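Notebook, indigo vat, bench 5
28/10/2022

Vat temperature on arrival: fine. Vat color on arrival: not fine. It should be a yellowish green under the skin, like weak pea soup. It was blue all the way down, so it had run out of reducer overnight and spent the small hours turning itself back into pigment. I have written "check before leaving" on the lid in marker, directly under the place where I wrote it in April.

Topped up with fructose and lime in the usual proportions, stirred without splashing, put the lid on, went off to do paperwork. An hour later there was a coppery film on top and a bit of bloom in the middle. Dipped a scrap of white cotton. Came out green, went blue in the air in about the time it takes to find the tongs I had put down. Good enough to work.

Today's question is the same as last week's. Why does the Wandero cloth lose so much color in the first wash when the Plemcombe cloth, which costs less and arrives smelling of a barn, hangs on to it?

Ideas so far:

1. Size left in the Wandero cloth. They swear it is desized at the mill. A drop of iodine on the loose end says otherwise, or at least says something purple. Scoured two strips again with soda ash, long boil, lots of rinsing. The rinse water was the color of tea, so whatever the mill took out, it left us a share.

2. We are dipping too long and too few times. Everybody here knows that short dips with proper airing between them build a better blue. Everybody here also likes lunch. The log for the last batch shows three dips with gaps that get suspiciously short toward noon.

3. pH. The meter read high, then very high, then gave me a number that would have dissolved the spoon. Calibrated it. The buffer had expired. Used the paper strips instead, which put us a little above where we want to be for cotton. Left it alone for today so that I'm only changing one thing. (Two things, counting the scour.)

Strips run today, 16 in all. Half Wandero, half Plemcombe. Of each half, half were rescoured and half went in as they came. All wetted out for an hour before the first dip, all squeezed by the same pair of hands, mine, which are now the color of a mailbox. The gloves in the drawer labeled "gloves, good" are not.

Five dips each, with full airing between, timed on the kitchen timer. The timer stops when you set it down hard, so dip four on the second rack ran long. Marked those with a knot in the corner. Then marked two others with a knot by mistake, while thinking about something else. Untied those. Fairly sure I untied the right ones.

Neutralized in weak vinegar, rinsed till clear, hung on the line by the back door. Kept them out of the sun this time. The last set hung half in and half out of it, and we spent an afternoon discussing an interesting gradient.

First look after drying: rescoured Wandero is darker than straight Wandero, and evener, with none of the pale freckles. Rescoured Plemcombe looks the same as straight Plemcombe. That fits idea one and I am trying not to be pleased about it before the wash test.

Rub test with white cotton, dry, ten strokes: everything comes off a bit, as indigo will, it being mostly a layer of blue sitting on the outside of a thread and hoping for the best. Straight Wandero comes off most. Wet rub is on the list for next time, along with the wash.

Accounts corner, as I was asked to keep one. The yarn invoice from Grakico came to 1,781, against the 1,640 on the quote. The difference is "handling." I have handled the yarn myself and did not find it that difficult. Query sent. The Onu order for reducer is still sitting on somebody's desk, possibly this one.

Vat count, for the record: this vat has now had 3,207 grams of cloth through it. I expected it to be tired at that point and it is behaving better than the new one. The new one smells wrong and has a skin like cold gravy. I'm giving it one more feed and then it goes in the neutralizing tub.

To do:
Wash test, all strips, same load, no softener.
New pH buffer. Write the date on it when opened.
Ask the mill exactly what they mean by desized.
Find the tongs.
Work out whether faded thighs on worn denim come from the rub or the wash, or whether that's one question wearing two hats. Pale where the cloth gets pressed and scraped, dark down in the creases. Our strips only get the wash, so they may be telling us half of it.
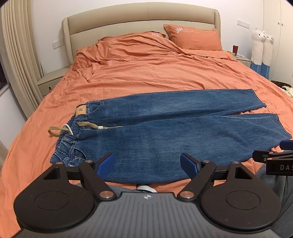 Penciled underneath, in a smaller hand: it's mostly the rub, try the strips folded and stitched before they go in the load and you'll get pale ridges on the folds. Also the iodine is older than the buffer, so I'd run that spot test again with a fresh bottle before anyone writes to the mill. Tongs are in the vinegar bucket.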